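Home | Syllabus | Week by Week | Readings | Assignments | Contact

Work and Automation, Session 5 handout
Two arms and two pipe fittings: what changes on the floor

27 February 2026

Okay, so last time we got stuck on the word "replace" and I promised we'd spend a whole session on one ordinary workplace, so we'd have something to hang the big words on. The workplace is Kumstead, a plant with 136 people on the payroll that makes drainage and plumbing parts. I spent a good chunk of September there with a notebook, and a lot of what follows comes straight out of it (including the messy bits, sorry).

First, the job before. Joining fittings at Kumstead used to be a bench job. You picked up one part in each hand, lined up the ends, pushed, twisted a little, checked the seat with your thumb and dropped the piece in a tote. A good shift at one bench was 1,502 pieces, and I know that number because it was written on a strip of tape above the bench and everybody there could recite it. People did this standing up, and if you asked what hurt, they held out a wrist before they said anything.

Then the company bought a two-arm cell from Rostura, with Sarnholm doing the installation and the training. Please don't picture a giant cage with sparks flying! It's a tabletop. One arm on each side, one part in each gripper, and the parts get brought together in the middle. I think the smallness of it is part of the story, because a thing that fits where a bench used to be gets compared to the person who used to stand at that bench, and people make that comparison right away, out loud, in the break room.

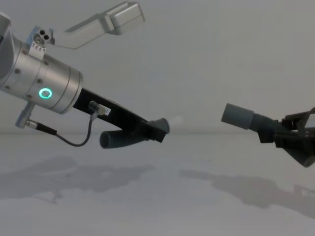

I read an early draft of these notes to a few of the people on that line, and one of them stopped me at the break room part and said the comparing wore off pretty fast, and what stayed was being called over every time the thing faulted, so that she never got to finish anything of her own, and could I please put that in. So it's in. I'd add that she was the most experienced assembler they had, which is exactly why she was the one being called.

Let's slow down on that, because it's our first real concept. Call it interruption work. The old job had a rhythm you owned. Dull, yes, but you could think about your weekend. The new job is loading trays, clearing faults, and keeping half an ear on a machine while you do something else. On paper it's lighter. Several people told me they went home less sore and more tired, and I believe both halves.

Second concept: where the skill went. Remember the thumb check? Management's first version of the new job description left it out completely, I suppose since it had never been written down in the old one either. An assembler could feel a fitting that was slightly out of round and toss it without breaking stride. When the cell went in, that sorting had to happen before the parts reached the grippers, so now there's an inspection step upstream. Somebody still does the thumb check. It moved, it got a name, and for the first 3 months it didn't get a raise. We'll argue about that last piece in discussion.

Third, and I'd like you to push back on me here: who gets to touch the program. At Kumstead, only Sarnholm's technicians could change a grip position at first. If a new batch came in with a slightly different bend, the line waited. Later two operators were trained to teach positions themselves, and both of them described that training to me as the best week they'd had in years. Same equipment, same wages, a really different feeling about coming to work. I lean pretty hard on this when I say the machine alone doesn't decide what the job becomes, but it's one plant, and I may be leaning too hard.

A note on headcount, since somebody always asks. Nobody was laid off because of the cell. Nearly 5 jobs' worth of bench work went away, and the people were moved to packing and inspection, or retired and weren't replaced. Whether that counts as "no job losses" depends on whether you're the person already there or the cousin who was hoping to get hired. Keep both in your head.

For next time, please read the Serrano chapter on task lists (it's in the packet, skip the appendix). Then take a job you've held yourself, any job, and write down everything you did with your hands in one hour of it. Go small. "Stocked shelves" is too big, "turned the can so the label faced out" is about right. Mark the ones your boss knew about. Bring a paper copy, we'll be swapping them around the table.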